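Ralance Math Newsletter

Adding Evenly Spaced Numbers

The December newsletter looked at number patterns that grow by the same amount each time. This item picks up from there and looks at how to add the terms of such a pattern without adding them one at a time.

A list of numbers with a fixed gap between neighbors is called an arithmetic sequence. The gap is called the common difference. To find the sum you need three things: the first term, the last term and the number of terms. The common difference is only needed if the last term isn't given.

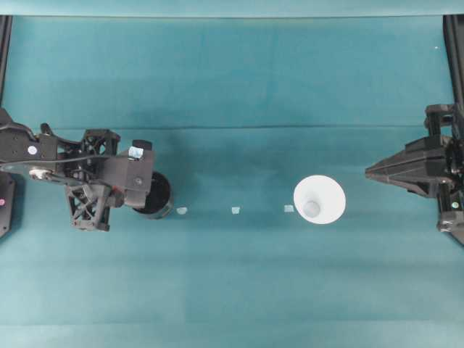 Pairing the Terms

Take the sequence that starts at 282, has a common difference of 7 and has 8 terms:

282, 289, 296, 303, 310, 317, 324, 331

Add the first and last terms: 282 + 331 = 613. Now add the second term and the second from the end: 289 + 324 = 613. The next pair is 296 + 317 = 613, and the middle pair is 303 + 310 = 613.

Every pair gives the same total. Moving in one place from the left adds 7, and moving in one place from the right takes 7 away, so the two changes cancel. There are four pairs, so the sum is 4 × 613 = 2452.

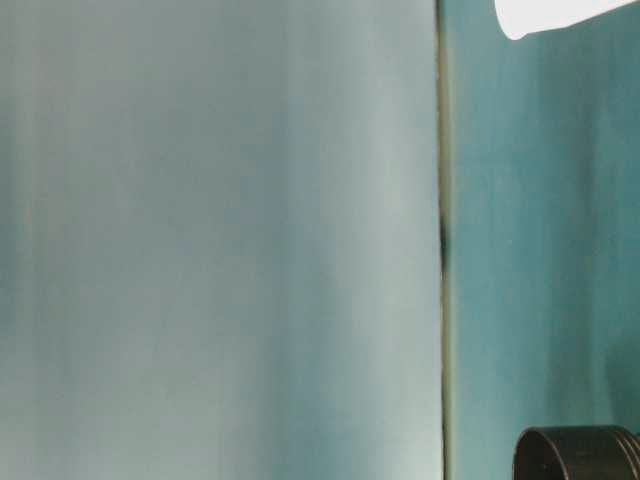 Pale surface with a narrow seam along one side.

What If the Number of Terms Is Odd?

With seven terms there is one term left in the middle with no partner. The sequence 3, 11, 19, 27, 35, 43, 51 has a common difference of 8. The pairs are 3 + 51, 11 + 43 and 19 + 35, and each comes to 54. The middle term, 27, is half of 54. Three and a half pairs make 3.5 × 54 = 189.

The same rule works for both cases:

Sum = number of terms × (first term + last term) ÷ 2

Some textbooks write this as S = n(a + l) ÷ 2, where n is the number of terms, a is the first term and l is the last term. Read it as the number of terms multiplied by the average of the first and last terms. 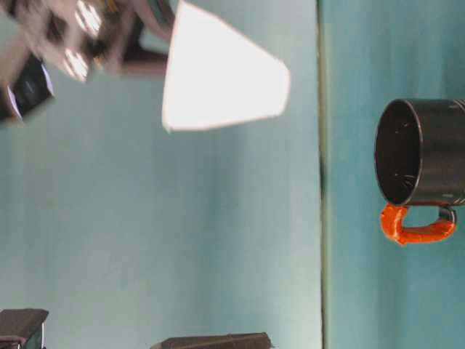
The rule for the sum may remind you of a formula from geometry. The area of a trapezoid is its height multiplied by the average of its two parallel sides. Seen from the side, the white paper cup has that kind of outline, with a wide rim at one end and a narrower base at the other. The rim and the base are the parallel sides, and the distance between them is the height. To add a sequence, put the first term where the base is, the last term where the rim is, and the number of terms in place of the height. Students who already know one formula can usually write down the other with very little help.

Finding the Last Term

If a question gives the first term and the common difference but no last term, work that out first. Getting from the first term to the eighth takes seven steps — a common mistake is to count eight. For the sequence above, the last term is 282 + 7 × 7 = 331.

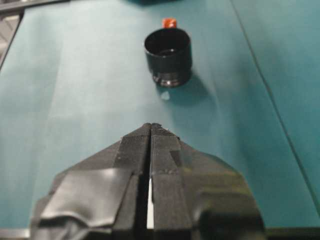 By the Ralance newsletter desk | 20 January 2020

Checking a Total

The rule can also show that an answer must be wrong. Suppose a student adds eight whole numbers with a fixed gap and gets 2518. With eight terms the sum is always 4 × (first term + last term), so it has to be a multiple of 4. Since 2518 ÷ 4 = 629.5, there is a slip somewhere.

For seven terms, the sum is 7 times the middle term. If the terms are whole numbers, the sum must divide by 7. Dividing 2518 by 7 leaves a remainder of 5, so that total fails here too.

Practice

1. Find the sum of 5, 9, 13, 17, 21, 25.
2. A sequence has first term 10, common difference 3 and seven terms. Find the last term and the sum.
3. Eight evenly spaced terms add to 100. The first term is 2. Find the last term.

Answers: (1) 90. (2) Last term 28, sum 133. (3) 23.

The Girnidlow worksheet set has more questions of this type. The next item covers sequences where each term is multiplied by a fixed number.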